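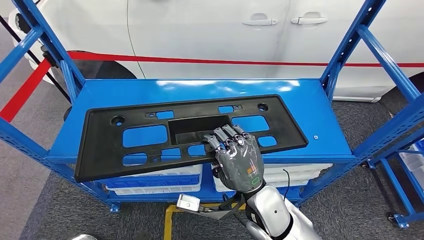
Arkora opens its parts storage room in Zusik to small garages and body shops

ZUSIK, June – Arkora, a supplier of storage for vehicle parts, opens its new demonstration room in Zusik to trade visitors this month. The room is made for small garages, body shops and parts dealers who want to see how plastic trim, brackets and fasteners can be kept in order in a limited space.

The main part of the room is given to Cele, the blue metal rack which Arkora has delivered to its customers for three years. Each rack has a flat top for large or awkward parts and a lower level for bins. The uprights are braced with diagonal bars, so that the rack stays stiff when one side is loaded more than the other. Cele is now offered in 17 sizes, and the smallest of them was added after many requests from garages with only one working bay.

Number plate brackets are a good case of the problem that Arkora wants to solve. They are light, wide and thin, and most workshops put them standing behind a door or on top of a cupboard, where they bend or lose their small tabs. In Zusik they are shown lying flat on the rack, at a height where a person can take one without a ladder and check the mounting holes before it goes to the car.

"A bracket costs little, but the time to look for it costs much more," says the sales office of Arkora. "We visited 27 workshops before we planned this room. In the most of them the staff knew very well what they had in stock. They did not know on which shelf."

On the lower level stand the Ela bins, which are sold together with the rack or separately. They are white plastic bins and can be stacked, and they are meant for screws, clips, bulbs and other small things that belong to the larger part above. Arkora recommends to keep the bracket and its fasteners on the same rack, one over the other, and to write the part number on both places.

The floor was also considered. Many storage rooms have bare concrete, and a plastic part which falls on it can easily get a scratch or a broken corner. Arkora has chosen a grey carpet for the Zusik room, with markings on the floor. Visitors can ask for advice about floor coverings, but Arkora does not sell them.
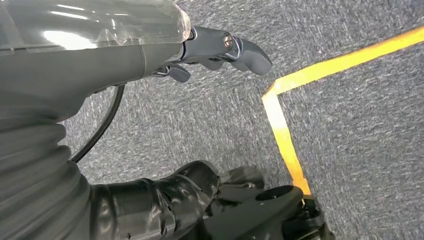
Grey flecked carpet on the floor of the room in Zusik.

Trade visitors may bring their own parts and try them on the racks. It is also possible to bring a simple drawing of the storage room with the measures, and the sales office will prepare a proposal for the arrangement of racks and bins. This service is free of charge and there is no obligation to buy.

The room is open in the mornings from 9 a.m. until noon. Groups of more than three persons are kindly asked to announce their visit in advance. The printed catalogue, with 73 pages and all sizes of Cele and Ela, can be taken at the entrance or ordered by post.

About Arkora
Arkora supplies racks, bins and labels for the storage of vehicle parts. The company is based in Zusik and works mainly with independent garages and small dealers.

Press contact
Arkora, Sales and Information Office, Zusik
Photographs and product sheets for Cele and Ela are available on request.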